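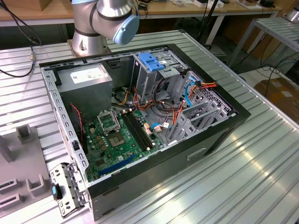
Fladora(フラドラ)は、使用済みデスクトップコンピュータの分解作業を対象としたロボット制御ソフトウェアである。認識、作業計画、動作生成、力制御の各モジュールと、それらを結ぶ実行管理部から構成される。Ekcombe社のロボットソフトウェア部門が開発し、設計はヴェスナ・オメロヴィッチ(Vesna Omerović)が主導した。

概要

デスクトップコンピュータの筐体は、メーカーや製造年によって内部の配置が大きく異なる。電源ユニットの位置、ドライブベイの向き、ケーブルの取り回し、固定具の種類に統一された規格がない部分が多く、同じ機種でも使用者が部品を増設または撤去していることがある。このため、位置を教示して再生する従来型のプログラムでは対応できる範囲が狭い。

Fladoraは、筐体ごとに内部の状態を観測し、その結果から分解手順を組み立てる方式をとる。機種データベースを参照することもできるが、必須ではない。データベースに該当機種がない場合は、部品の種類と接続関係の推定だけで計画を立てる。

名称は開発初期の内部呼称をそのまま用いたもので、略語ではない。

開発の経緯

前身となったのは、Vidmarと呼ばれる物体認識ライブラリである。Vidmarは基板上の部品を識別する目的で書かれ、ロボットの動作とは切り離されていた。認識結果を把持動作に利用する試みが行われたが、ケーブルのように形の定まらない対象を扱えず、実用には至らなかった。

その後、オメロヴィッチが作業計画部を新たに設計し、Vidmarは認識モジュールとして組み込まれた。力制御部はボリスラフ・ヴラフー(Borislav Vlachou)が担当した。最初の統合版は1月に社内で動作し、外部への公開は2022/6/18付の版からである。この版では設定ファイルの書式が改められ、それ以前の書式との互換性は失われた。変換用のスクリプトが付属するが、力制御に関する項目は手作業で書き直す必要がある。

構成

ソフトウェアは四つのモジュールと実行管理部に分かれ、各部は独立したプロセスとして動作する。プロセス間の通信にはメッセージキューを用いる。

認識モジュール

認識モジュールは、作業台の上方または側方に固定されたカメラの画像を入力とする。筐体は側面パネルを外した開口部が上を向くように横倒しで置くことが前提となっている。パネルの取り外し自体はFladoraの対象外であり、前工程で済ませておく。

処理は三段階で進む。まず筐体の外枠を検出し、作業座標系を決める。次に、電源ユニット、マザーボード、ドライブケージなどの大型部品を領域として切り出す。最後に、CPUソケット、メモリスロット、拡張スロット、コネクタといった細部を、大型部品との位置関係を手がかりに探索する。

スロットとソケットについては、部品が装着されているかどうかも判定する。CPUソケットでは、固定金具が起きているか倒れているかを別の属性として記録する。ソケットが空で金具が起きている場合、CPUの取り外し工程は計画から除かれる。メモリスロットも同様で、空と判定されたスロットには手順が割り当てられない。

ケーブルの認識は色と線の連続性に基づく。電源ケーブルは橙、黄、赤、黒などの線が束になっていることが多く、束全体を一つの対象として扱う。SATAケーブルは個別に追跡し、両端のコネクタ位置を推定する。途中が他の部品に隠れている場合は複数の候補経路を保持し、ケーブルを動かした後の再観測で絞り込む。

金属面の反射は誤認識の主な原因である。多数の穴が並んだパネルや、アルミニウム製の溝付き作業台では、規則的な模様が端子列と取り違えられることがあった。公開版では、周期性の高い領域を細部探索の対象から外すマスク処理が加えられた。マスクが広すぎると通気孔の近くにあるねじを見落とすため、マスクの縁には探索を許す帯が設けられている。

作業計画モジュール

作業計画モジュールは、認識結果を接続グラフに変換する。グラフの節点は部品、辺は固定または接続の関係を表す。辺には、ねじ止め、爪による係合、コネクタ、接着、単なる接触の種別が付く。

計画は、取り出したい部品を目標に指定し、それを拘束する辺を順に外していく探索として定式化されている。たとえばマザーボードを目標とした場合、電源ケーブルと信号ケーブルの切り離しが先行し、その後に固定ねじの取り外しが置かれる。ドライブケージが基板に覆いかぶさる構造の筐体では、ケージの解放がさらに前に入る。

各手順には費用が与えられ、合計が最小となる順序が選ばれる。費用は、工具交換の有無、移動距離、失敗時の復帰の難しさから計算される。重みは設定ファイルで変更できる。探索が展開する節点数の上限は既定で1,000であり、これを超えると計画を打ち切って、その時点で最良の部分計画を返す。

計画は一度立てれば終わりではなく、手順を一つ実行するたびに再観測が行われる。観測結果が予測と一致しなければ、グラフを更新して残りを計画し直す。外したはずのコネクタがまだ接続されていると判定された場合は、同じ手順を別の把持姿勢で再試行する。

動作生成モジュール

動作生成モジュールは、手順をロボットアームの軌道に変換する。筐体の内部は狭く、外枠の縁やドライブベイの支持具が進入方向を制限する。このため、手先の進入方向を先に決め、それに合う関節姿勢を後から求める順序で計算する。

衝突判定には筐体の簡略モデルを使う。硬い部品は直方体の組み合わせで、ケーブルは太さをもたせた折れ線で表す。ケーブルとの軽い接触は許容し、硬い部品との接触は力制御下の動作に限って許可する。作業台に固定された治具や、取り外して台上に置いた部品も障害物として登録される。台上の部品は位置がずれることがあるため、登録は観測のたびに更新される。

軌道は関節空間で生成した後に平滑化し、周期5ミリ秒の指令列としてコントローラに送られる。

力制御モジュール

力制御モジュールは、コネクタの引き抜き、爪の解除、ねじの緩めなど、接触を伴う動作を受け持つ。手首に取り付けた力覚センサの値を用い、インピーダンス制御を基本とする。

コネクタの引き抜きでは、まっすぐ引くだけでは抜けない例が多い。Fladoraは引き方向に力をかけながら、それと直交する二方向に小さな揺動を加える。力が閾値を超えても変位が生じなければ動作を中止し、爪の見落としの可能性を計画モジュールに通知する。

プラスチック製のラッチは、押す位置と方向を認識結果から推定し、押し込み量を少しずつ増やして解除を試みる。劣化したラッチは折れることがあり、折損は力の急な低下として検出される。折損しても部品が外れていれば手順は成功として扱い、記録に注記を残す。

実行管理部

実行管理部は各モジュールの起動、監視、記録を行う。手順ごとに、観測画像、接続グラフ、指令軌道、力の時系列が保存される。保存された記録は、ロボットを動かさずに認識と計画だけを再実行する用途に使える。不具合の調査は、通常この再実行から始める。

付属ツールのFlarnusは、記録の閲覧と編集を行うためのプログラムである。グラフの辺を手で追加または削除し、その変更が計画に与える影響を確かめることができる。誤認識の例を選び出し、認識モジュールの学習用データとして書き出す機能もある。

評価

公開版とともに示された試験では、1,000件のコネクタ引き抜き手順のうち988件が成功と判定された。残りは、爪の見落としによる中止と、把持の滑りによるものであった。この数値は手順単位のものであり、筐体一台を最後まで分解できた割合ではない。

同じ報告では、200台の筐体について計画のみの試験も行われている。11台で計画が打ち切られ、いずれもドライブベイの周辺にケーブルが密集した機種であった。ヴラフーは報告の付記で、節点数の上限を引き上げても改善は小さく、ケーブル経路の候補が減らない限り探索は収束しにくいと述べている。

制約

リベットや接着で固定された部品は、認識はされるが分解手順をもたない。計画上は隣接する部品と一体のものとして扱われる。

ノート型や一体型のコンピュータには対応していない。内部が層状に重なり、一方向からの観測では接続グラフの大部分が推定になるためである。

電源ユニットの内部は安全上の理由から対象外とされ、ユニット単位での取り外しまでにとどまる。ボタン電池の取り外しは専用の手順として実装されているが、既定では無効である。

照明条件の変化にも弱い。側方から強い光が入ると、筐体の縁の影が部品の境界として検出されることがある。設置手引きでは、作業台の上方に拡散光源を置き、設置場所ごとに露出を固定するよう指示している。

関連項目

接続グラフ
インピーダンス制御
分解計画
Flarnus
Vidmar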